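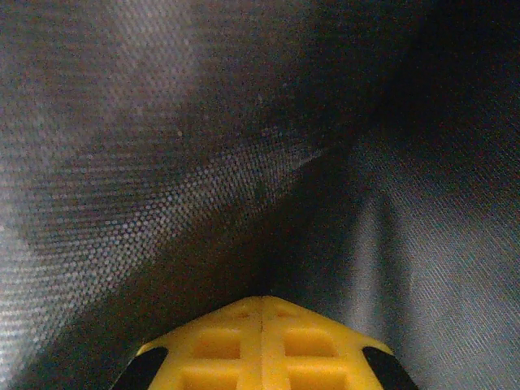

Loaner backpack check, with my comments

I do these on Wednesday once the bags come back to the Trisard desk. We have 28 in circulation and I've been through most of them more than once, so forgive the grumbling!

1. Fabric, front and back. OK
Run your palm over the whole panel, both directions. Creases are fine (they all have creases by August), but anything that feels thin gets a sticker and goes to Spanos for patching.

2. Pockets emptied. OK
Fingers right into the corners, please. Last month I found a bus pass and half a granola bar in one I'd already signed off, so I'm one to talk.

3. Bag laid flat, straps out to the sides. OK
I like to do the black ones on their back on a big surface, nothing underneath.
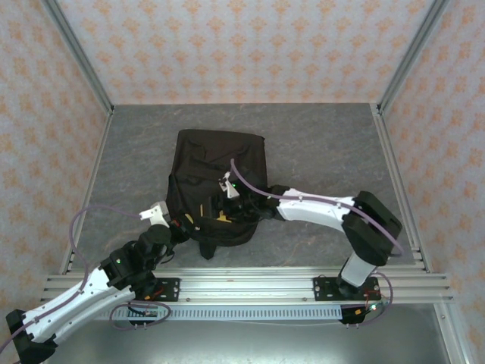

It's so much easier to spot a twisted strap that way than with the thing hanging off a hook, and the fabric tabs don't get missed either. Tug each one. A firm tug, you won't hurt it.

4. Zippers. OK, with a note
Open and close the full length, slowly, and watch the curve, where the coil likes to snag on the flap. If it sticks, don't yank! A little wax first, then try again. 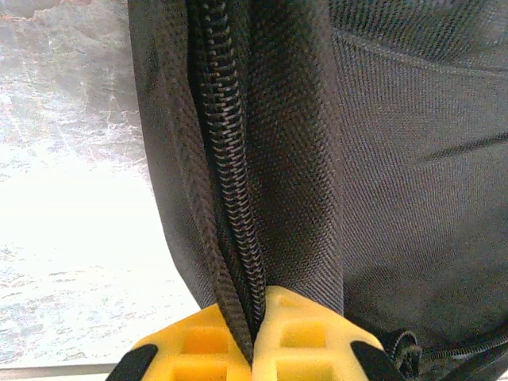
5. Seams and stitching. Recheck next time
Look along the pocket seams and any slanted stitching. Loose threads under 40 mm I just trim. Longer than that, write it up on the Vernevix sheet and leave the bag on the repair shelf.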